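Minutes of the shared kitchen meeting, Vivholm house
November, started at 5 in the afternoon in the kitchen

Present: Yiğit Yalçınkaya (chair), Bjartur Kirkegaard (wrote the minutes), and most of the people from both floors. Nyarko sent apologies and a written note, which was read under point 2.

1. Minutes from last time
Approved with one correction. The old text said that the kettle was "lost". It was lent to Provo, the reading group upstairs, and it has come back.

2. Washing up and the dish rack
The note from Nyarko asks that plates be dried and put in the cupboard before the evening. Several people agreed. Others said that they come home late and would like to let the plates stand in the rack until morning. We discussed this for a long time. Decision: plates may stand overnight, but the rack must be free before lunch the next day.

Yiğit asked that bowls do not go in the rack together with plates, as the pegs are made for flat things. Bowls go upside down on a towel. Bjartur does not fully agree with this but will follow it.

3. New plates
We have money left in the kitchen box, 50 in total. The offer from Flistasari for a full set of white plates was too high. It was also said that the mixed colors are nice and that it is easier to find your own plate again. Decision: we do not buy a set. Anyone who breaks a plate brings another one, any color, but flat enough for the rack.

4. The white table
There was a complaint that the table is used for storage. It was agreed that the rack and the snack tray can stay there, and that bags and mail cannot. The candy bars in the tray are for everybody -- please do not take the last one without writing it on the shopping list.

5. Cloths and basket
Cloths are washed together on the 60 degree program. Clean small cloths go in the woven basket. Dirty ones do not go back in the basket, also not "only for a moment". Yiğit will put a hook near the sink for the wet ones.

6. Other business
The code for the storage room is changed to 1384. Please do not write it on the door this time.
The curtain will be washed before the holidays. Bjartur takes it down, and he needs one person to hold the ladder. 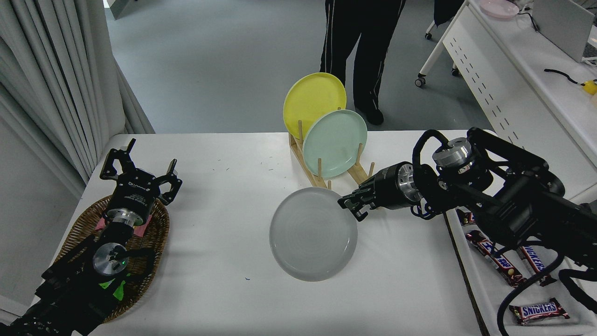
Next meeting is in the same place and at the same time, and Nyarko will chair. Points for the agenda should be given to Yiğit on paper or by message. The meeting was closed at nearly 7.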